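Menos plástico, más frascos: trucos para guardar legumbres, harinas y especias

Escrito en la cocina, con las manos llenas de harina de garbanzo.

Llevaba semanas con ganas de escribir esta página y por fin le ha llegado el turno al armario de los secos, mi rincón favorito de la casa (sí, tengo un rincón favorito y es un armario). Me lo habéis pedido muchas veces desde que conté lo del pan rallado, así que voy a soltarlo todo: cómo guardo las legumbres, qué hago con las harinas, por qué mis especias huelen a algo y cómo se evita la dichosa polilla de la despensa. Me enrollo, ya me conocéis.

Vaciar primero, comprar después

El error más bonito y más caro que he cometido fue comprar los frascos antes de vaciar el armario. Me volví loca en Pindus, la tienda de menaje que hay junto al mercado, y salí con una caja entera de tarros altos y estrechos, preciosos, en los que no cabía la mano. ¡Ni la mano ni la cuchara! Acabaron en el trastero con las cintas de la persiana.

Así que sacad todo. Poned en la mesa las bolsas abiertas, las pinzas de la ropa, el paquete de sémola que comprasteis para una receta de un cumpleaños. Juntad lo repetido y mirad las fechas. Yo encontré tres bolsas de lentejas pardinas empezadas, cada una con su goma. Cuando tengáis todo a la vista sabréis si os hacen falta frascos grandes o pequeños, y seguro que son menos de los que pensabais.

Para las cantidades, pesad. Un tarro de litro lleno de arroz no pesa lo mismo que uno lleno de copos de avena, ni se le parece, y las tablas que circulan por ahí dan el volumen alegremente. Mi frasco más grande, lleno hasta el cuello de garbanzos pequeños, marca 1148 gramos en la báscula, y el mismo con alubia blanca se queda en 1016. Lo apunto en la tapa con rotulador y así sé de un vistazo si me cabe el paquete nuevo.

Los frascos

De cristal, boca ancha, tapa con goma. Los de conserva reciclados son estupendos si les quitáis el olor, y para eso va muy bien dejarlos abiertos una noche con una cucharada de bicarbonato y agua templada. Las tapas son más rebeldes: la de los pepinillos no se rinde nunca, esa va directa al taller para guardar tornillos.

Las etiquetas viejas salen solas si untáis el papel con aceite de girasol y os olvidáis un rato. Luego se rasca con una tarjeta, se lava con jabón y listo. El pegamento de algunas marcas de mermelada es otra cosa, ahí tiro de alcohol.

Y secadlos bien. Bien de verdad. Boca abajo sobre un paño media hora y después boca arriba hasta el día siguiente. Una gota en el fondo es suficiente para echar a perder un kilo de harina, y eso lo digo con conocimiento y con pena.

Legumbres

Aguantan muchísimo, pero se endurecen. Una alubia vieja no se estropea, simplemente se empeña en no cocerse. Yo pongo la fecha de compra en un trozo de cinta de carrocero pegado por detrás, y la más antigua va siempre delante. Si ya las tenéis viejas, remojo largo con una pizca de bicarbonato y paciencia; y si ni con esas, a la batidora, que en crema se perdona casi todo.

Mi amigo Kam-wah Hsieh guarda la soja y las judías mungo con una hoja de laurel dentro. Yo lo hago con las lentejas y me encanta cómo huele el frasco al abrirlo. ¿Espanta a los bichos? Pues no lo tengo claro, pero el laurel acaba en la olla igualmente.

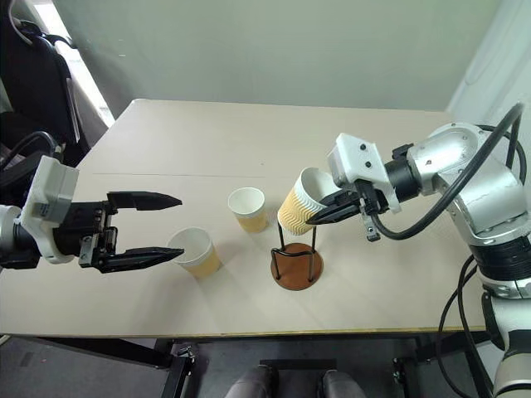

Las especias son mi debilidad y también donde más se tira el dinero. Comprad poco y en grano siempre que podáis: el comino, la pimienta y el cilantro enteros conservan el aroma mucho más tiempo que los molidos, y tostarlos un minuto en la sartén seca antes de machacarlos es una alegría que no cuesta nada. Para repartir una bolsa grande entre varios frascos pequeños uso vasos de papel como los de la foto, blancos por arriba y con la franja de abajo en marrón claro, que se quedan de pie en la mesa con la boca hacia arriba mientras voy pesando. Después aprieto el borde con dos dedos, se forma un pico y las semillas caen dentro del frasco sin que se escape ni una. Con el pimentón hacedlo despacio, que vuela. Y no guardéis las especias encima de los fogones, por muy cómodo que resulte: el vapor apelmaza el ajo en polvo y el calor se come el color del pimentón en un verano.

El cajón de las especias

Las mías viven tumbadas en un cajón, con el nombre escrito en el costado. Antes las tenía de pie en una balda y compraba canela cada vez que iba a la compra porque la de casa estaba detrás del orégano. Ahora abro y lo veo todo. Si no tenéis cajón libre, una caja de zapatos bajita dentro del armario hace el mismo papel y se saca entera cuando cocináis.

El orden alfabético no me dura ni una tarde. Las pongo por plato: lo del arroz junto, lo de los dulces junto, lo del curri junto. El clavo me sale siempre en dos sitios y he terminado por tener dos frasquitos.

Harinas

La blanca es fácil: frasco, tapa, sitio fresco. Las integrales son más delicadas porque llevan la grasa del germen, que se enrancia. La de trigo integral, la de centeno y la de maíz las tengo en la nevera, en la balda de abajo, y el resultado en el pan se nota un montón. Sacad la harina un rato antes de amasar, que fría cambia los tiempos.

La de garbanzo hace grumos con mirarla. Yo la paso por el colador al guardarla y otra vez al usarla. La de almendra, al congelador sin dudarlo, en porciones del tamaño de una receta.

Si compráis sacos grandes (en la cooperativa Asen los tienen de 25 kilos, que compartimos entre varias casas), repartidlos el mismo día. Un saco abierto en un rincón es una invitación para la polilla, y además nunca se cierra igual de bien.

La polilla, esa conocida

Ay. Si veis una mariposita marrón en la cocina o unos hilillos como de telaraña dentro de un paquete, toca zafarrancho. Se revisa todo, también lo que parece cerrado, porque atraviesan el plástico fino. Lo que tenga hilos o larvas va a la basura de la calle, sin pasar por la de casa. Aspirad las juntas de los estantes y los agujeritos de los soportes, y vaciad el aspirador fuera. Luego agua con vinagre y a secar con las puertas abiertas.

Para prevenir, lo mejor que conozco es el congelador: harina, arroz y frutos secos pasan allí unos días al llegar de la compra, en su paquete y metidos en una bolsa bien cerrada. Al sacarlos, dejad que cojan temperatura sin abrir la bolsa, así la humedad se queda por fuera. Desde que lo hago no he vuelto a ver ni una, ¡y vivo encima de una panadería!

Azúcar, sal y otros cabezotas

El azúcar moreno se pone como una piedra. Se arregla metiendo en el tarro un trozo de corteza de naranja o media rebanada de pan durante una noche, y por la mañana está blandito. No dejéis el pan más tiempo, que cría moho.

Para la sal, unos granos de arroz de toda la vida. La sal gorda la tengo en un cuenco de barro con tapa que traje de un mercadillo y que uso a puñados, con la mano bien seca.

La levadura química la pruebo cuando dudo: una cucharadita en agua caliente tiene que burbujear con ganas. Si apenas suspira, sirve para limpiar el fregadero y poco más.

El café molido pide su propio sitio, lejos de todo lo demás. Una vez lo puse junto al azúcar glas con la tapa mal cerrada y los polvorones salieron con un fondo tostado rarísimo (se comieron, eso sí).

Para apuntar en la puerta

Dentro de la puerta del armario tengo pegado un folio con lo que falta. Cuando se acaba algo se anota en el momento, con el boli colgado de un hilo. Probé una libreta bonita y acabó en el bolso, lejos de donde hacía falta. El folio tiene manchas de aceite y letra de toda la familia, y funciona de maravilla.

Una última cosa que me preguntáis mucho: las gomas de los frascos. Se resecan y dejan de cerrar. Dobladlas por la mitad y mirad el pliegue; si veis grietas, fuera. Se venden sueltas y cuestan poquísimo, llevad una de muestra para acertar con el diámetro.

El próximo día, aceites y vinagres, que tengo una botella de vinagre con madre en marcha y estoy deseando contároslo.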